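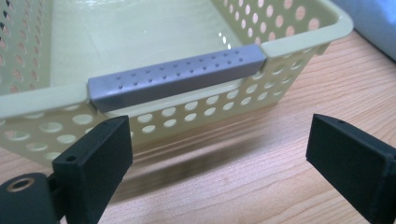

Purificación Aranda
Home and Work columnist, Soveslow Weekly

Gallery: The Chores They Keep Promising Us

214 shares | 37 comments

Every October the mail brings me another round of announcements saying the machine that does the housework is nearly ready. I keep them in a drawer. The oldest one in there is from a company called Ginder, which was going to have a laundry helper in ordinary homes within 2 years. That letter is 12 years old now and the paper has gone soft at the folds. I do my own laundry.

So I don't come to this subject fresh, and I won't pretend to. But I do think people on both sides argue about it without looking at the jobs themselves. The fans talk about the future and the grumblers (my side, mostly) talk about the last thing that broke. The pictures on this page are about the jobs. One is a plastic basket, one is a cloth, and both are on a wooden table with a pair of black gripper fingers close by.

The basket

Cream plastic, round holes through the walls, thick rounded rim, a gray bar along the front with little raised dimples for your hand. You have picked up something like it a great many times without a thought. The fingers are on either side of the front wall, and closing on a wall is a job I'm willing to believe a machine can do. It stays the shape it is. You can come at it a bit crooked and it's still a wall.

My trouble starts after the grip. A basket gets picked up in the middle, or by one side, and then it has to be carried, and in my house it has to be carried with something in it. Pinch an empty one by the rim and you have shown me you can pinch. Put a week of towels in it and take it down the back stairs past the cat, and I'll write you a much nicer column.

I said as much to a man at the Wovar stand at a trade show, and he told me the stairs were "a separate product." I wrote that down because I wanted to be sure I'd heard it right. My basement is on the other end of those stairs. If they're separate, then so is the washer.

To be fair to Wovar, the demonstration they ran that afternoon was a good one. The arm moved empty bins from one shelf to another for the whole time I stood there and I never saw it drop one. The bins were all the same, the shelf was bolted down and the floor was taped off. A warehouse can be set up like that. Shops can do some of it too, in the stockroom at least, and that's where I'd expect the money to go first. Out front, where customers leave a sweater on top of the canned soup, I'm a lot less sure.
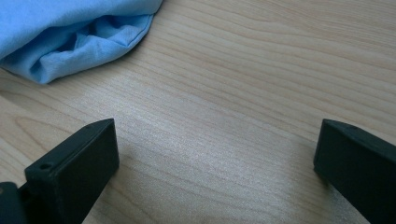

When will a home robot be able to fold a normal load of laundry by itself?

Later than the ads say, and it will be slow at first. Some machines can already fold certain items under good conditions, but a mixed load, straight out of the dryer, in an ordinary room and with no one standing by to help, is a much harder thing to ask for.

The cloth

Light blue, thin, and bunched up with a fold opening in it like a pocket. The fingers are wide open with bare wood between them. Of the two jobs on this page I'd bet against this one, and it's the one the announcements in my drawer like best.

A cloth has no handle. You have to find an edge, and half the time the edge is underneath. On this one you can at least see a stitched hem curving down the right side, so there's a place to start. Then you need a corner, and then another corner, and somewhere in there the whole thing turns into a different lump from the one you were looking at. People do this while watching TV. My grandmother did it while arguing with the TV.

There's the shine to think about as well. A glossy tabletop throws a big bright patch right where you'd want to see what you're doing. My eyes don't much mind. I have no idea how much a machine minds, and I'd like to hear a salesman bring it up before I do.

What it would cost

The cheapest thing I've been quoted was from Vaher, about $3,000 for a single arm, table not included. It comes with a list of approved items. I read the whole list in the parking lot. Dish towels were on it -- one size of dish towel. Fitted sheets were not on it, and if I'm ever going to hand over that kind of money it will be to somebody who has dealt with fitted sheets.

A laundromat owner I know looked at the same arm for her wash-and-fold counter. She pays people for an 8-hour shift and would be glad of some help in the afternoons. She passed. Her view was that someone would have to stand next to it all day spreading things out flat, and a person who is already holding the towel might as well fold it.

I do think it's coming in some form. Baskets and bins before cloth, stockrooms before kitchens, and for a good long while a person nearby to fix what slips. I'd be pleased to be wrong about the order. A few readers have written to say I was just as sour about robot vacuums, and they're right, I was, and I own one now. It gets stuck under the radiator and I go and pull it out. It's fine on the hall floor.

If you have one of these arms at home or at work and it does a real chore with real mess around it, write to me care of the paper. Please send the part where it goes wrong too. I've had plenty of the other kind.

37 comments | Share | Save

Home | Columns | Galleries | Work | Kitchen | Letters

Recent galleries
The Dishwasher Question, Loaded Both Ways
Self-Checkout and the Bag of Loose Onions
Readers' Junk Drawers
What the Robot Vacuum Left Behind
Ironing, for Those Who Still Do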